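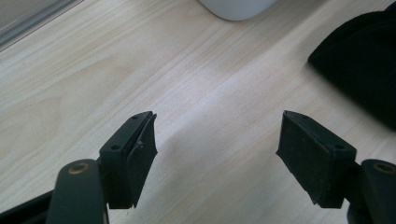
The light wooden tabletop.

Hi, I'm Randa, and I run a lot! Kids ask me why I get so puffed out on hills (it happens to me every time). Your muscles need oxygen, and going uphill they have to lift your whole body with each step.
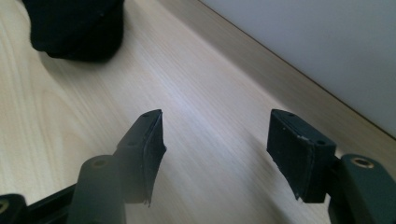
Something soft and black at the back of the table.

So your heart speeds up and you breathe faster. My favorite hill is 300 feet tall, and wow, do I huff!

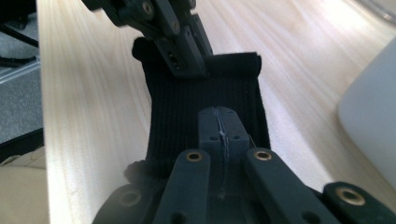 Black ribbed fabric, folded over at one end.

Try it yourself – take tiny steps, swing your arms and look ahead. You can walk a bit, too. I do!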